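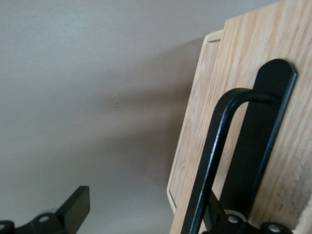 In February I was with Jörg Reuter at the Droseck test hall, where Sternholm showed two grippers on the same arm. We arrived at 9 and stayed until the coffee was finished.

The task was pulling handles. Kerstin Ostermann had prepared a wooden board with a black bar handle on a flat plate, and each gripper should take the bar and pull with 18 newtons. The Seidel gripper has wide fingers and closes slowly. It held well, but it needs much room beside the handle. The Skikent is narrower, and I liked it more for this bar - only the wrist camera sees little once the fingers are close, so the last centimeters are done by force alone.

They let visitors drive the arm also. I was too careful and stopped before the handle, Jörg was too fast and the controller went into protective stop. Kyung-tae Ryu reset it and showed us where the speed limit is set. He uses 200 mm per second for free movement and much less near contact.

The life test with 400 pulls was still running when we left. Wiebke Tiedemann will send the results to all who wrote their address on the list at the door.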